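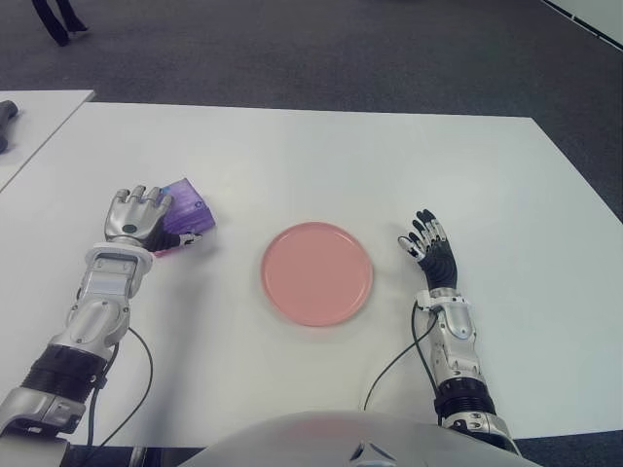 Dullorach Table Clearing: Read Me First

Hi! I'm Rocío Lozano, and I look after the clips and the notes that go with them. If you've just copied the folder over and want to know what you've got, start here. If you only want the numbers, skip to "What's in it," but please come back for the part about packages, because that's where most people trip up.

What it's about

Small stuff on a table. Plates, wrapped packages, napkins, cups, the kind of things that pile up between lunch and whatever comes next. Every clip is one short bit of tidying: something gets picked up, moved over, set down, handed across, or stacked. We kept it to tabletops on purpose. Ernő Sipos did a whole kitchen collection before this one (it's called Hegyi, ask him for it), and by the end he was so tired of cabinet doors that we all agreed to stay on one flat surface this time.

The table is a big white rectangle with a smooth matte top. I love that table. Colors show up really well against it, and a pink plate or a purple package is easy to find even when you're scrubbing through at high speed. The downside is that white things get a bit lost on it. We have white napkins in the set and I still squint at those.

What's in it

2,508 clips were saved and 2,490 made it into the release. The missing ones are mostly clips where the item was already where it was supposed to go when the recording began, plus a couple that were saved twice. They're listed in dropped.txt, with a short note by each one. If you think I was too harsh on any of them, write to me and I'll take another look.

There are 40 different items. You'll find them in items.csv with a short name, a main color, and a category. The categories are:

plate
cup
package
napkin
utensil
other

"Other" is a bit of a junk drawer, sorry. It has a sponge, a lid that doesn't belong to anything, and a coaster Benedek Deák brought from home and now wants back.

How the folders work

clips/ has the video, one file per clip.
notes/ has a text file for each clip with the same name, so clip 0312 goes with note 0312.
items.csv is the item list.
splits/ has train and test lists. Test is made up of whole sessions, so don't shuffle it back together unless you know why you're doing it.
dropped.txt is the list I mentioned.

Each note has four lines: what the item is, where it starts, where it ends up, and one plain sentence about what happened. The sentence was typed by a person watching the clip, so you'll see some personality in there. Da-eun Byun writes "scoot" where everybody else writes "slide." I left it alone. If you need tidy verbs, there's a lookup file called verbs.txt that maps all the scoots and nudges and shoves to something sensible.

Left and right

Left and right are always from the point of view of whoever is doing the tidying, looking down at the table. We argued about this for longer than I'd like to admit. The first notes Benedek wrote had it the other way around, as if you were sitting across the table, and I went back and flipped them all by hand. I checked them again afterward, but if you find one that still looks backward, that's where it came from.

"Near" means close to the edge at the bottom of the view. "Far" is the opposite edge. "Middle" is generous - if it isn't clearly near or far, it's middle.

Packages (please read this bit)

Packages are the hardest category and the most interesting one. Shiny wrapping crinkles when it's squeezed, so the outline keeps changing, and the color goes from deep to pale depending on how the light hits it. A purple one can look lavender in one clip and nearly violet in the next. In items.csv we gave each package a single color name and stuck with it, so don't panic if the name and the pixels disagree a little.

The other thing is edges. When a package is held, fingers cover part of it, and whatever is printed there may not be readable. We don't write down text on packaging unless it can be read from start to finish in that very clip. No guessing from memory! Margit Bognár was strict about this and she was right.

Also, "holding" and "touching" are separate words in the notes. A hand resting on a package is touching it. A hand with its fingers around part of it is holding it. If you can't tell, the note says "touching or holding," and there are around 60 of those.

Plates

Much easier. They're round, they keep their shape, and they mostly stay put. "On the plate" means the whole item is inside the rim. Hanging over the side counts as "partly on." If something lands on a plate by accident it still counts as on the plate, and the sentence will usually mention that it didn't look planned.

Things I know are wrong

The lighting changes between sessions. We had the blinds open for some and closed for others, and I didn't write down which. In August we moved the table a little and the carpet shows up at a different angle after that.

2 of the cups are so alike that I'm pretty sure their names got swapped at some point. They're marked with a question mark in items.csv. Treat them as the same cup and you'll be fine.

A few notes have typos. "Packge" is my personal specialty.

Using it

Use it for whatever you like inside the Fluvirent project, and ask me before passing it on outside. If you fix notes, please send me your version so we don't end up with five slightly different copies floating around (that happened with Hegyi and it was miserable). Corrections go in fixes.txt, one per line, clip number first - then what it says now, then what it should say.

Next up for me is the napkins. Da-eun wants "folded" and "crumpled" as separate entries, and I've started on those from the back of the list, so if you're working forward from clip 0001, you won't see any changes for a while.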